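Questions People Keep Asking Me About My Goals

Last updated 12 August 2021

Every time I post one of my goal updates, the same handful of questions shows up in my inbox, and I love getting them, I really do, but I've started to feel like I'm writing the same email over and over. So I've gathered up my answers in one place. If yours isn't covered, please write anyway! I'm slow, but I do get to everybody.

When does your year start?

In November. I know, I know. I tried January for a long time and it never fit me, mostly because I come out of the holidays tired and a bit grumpy and I pick goals like I'm punishing somebody. In November I'm in a good mood, the evenings are getting long, and I like sitting at the kitchen table with a fresh notebook. If you like January, keep January.

What are you working on this year?

Four things, which is one more than I'd planned on. I'm walking the whole Dullell loop trail in sections, I'm writing 3000 words a month (letters count, grocery lists don't), I'm learning enough piano to get through the Uysal songbook without stopping, and I'm eating lunch at home on weekdays. That last one sounds small next to the others, and it has been the hardest by a mile.

How is the walking going?

So well! The trail is 138 miles all told and I have 67 of them behind me. I go out most Saturdays, weather and knees permitting, and I walk until I'm a little past comfortable and then I turn around. Yes, this means I walk every section twice, once out and once back, and no, I only count it once. Several of you have written to say that I'm cheating myself out of miles, which is very sweet. The stretch near Brakness is my favorite so far. There's a long downhill with a creek on the left side and a bench just where you'd want one.

What counts as lunch at home?

Anything I put together in my own kitchen and eat sitting down. Leftovers count, soup from a can counts, toast with an egg on it counts. A granola bar over the sink does not count, though I argued with myself over that one for most of the spring. I keep my rules loose because I've noticed that the strict versions last me two weeks at most, and then I get annoyed and order noodles.

The most useful thing I've done is wash a head of lettuce on Sunday night and keep the leaves in the fridge with a clean dish towel. Then at noon I pull out whatever I need and I've got a start on a sandwich or a salad, and once I've started I generally keep going. 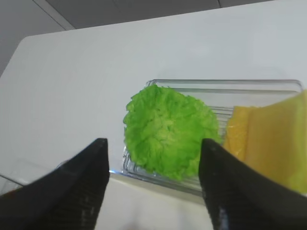
Do you use an app to keep track?

I use a paper notebook and a pencil. I did try the Girudside planner for a few months, the big one with the tabs, and plenty of you swear by it, so please don't take this as a bad review. It had more boxes than I had things to put in them, and I'd feel guilty about the blank ones. Now each goal gets one page per month. I write a line when I've done something and I leave it alone when I haven't — and at the end of the month I read it all back with a cup of tea.

What happens when you fall behind?

Mostly I sulk for a day. Then I look at the page and ask whether I still want the thing. If I do, I pick up from wherever I am and I don't try to make up the missed part. I missed most of a month of piano this spring, and if I'd tried to cram all that practice into the next one I'd have quit for good. If I don't want the thing anymore, I cross it out. I've crossed out 11 goals since I started writing these updates, including sourdough, which I have never regretted for a minute.

Should I tell people about my goals?

This one depends so much on you. I tell the whole internet, obviously, and it helps me, because I'm the kind of person who'll go for a walk just so I have something cheerful to report. My sister is the opposite. The minute she tells anyone, she feels like she's already done it. Try it with one small goal and see which kind you are.

How many goals should I set?

Fewer than you want to. Write down everything, enjoy that part, be as greedy as you like, and then go back the next day and keep two or three. Hang on to the long list, though. I tuck mine in the back of the notebook, and some of my best goals sat there for a couple of years before I got to them. The trail was one.

Can I copy your goals?

Of course you can! Change the numbers to suit yourself, and do send me a note to tell me how it's going. I'd especially like to hear from anybody else who is learning piano as a grown-up, and who has found a way to practice the left hand without boring the rest of the household.

Will you do a wrap-up at the end of your year?

Yes, the same as always, sometime in November, with the good parts and the flops both. It'll go up on the main page, and I'll probably be late with it.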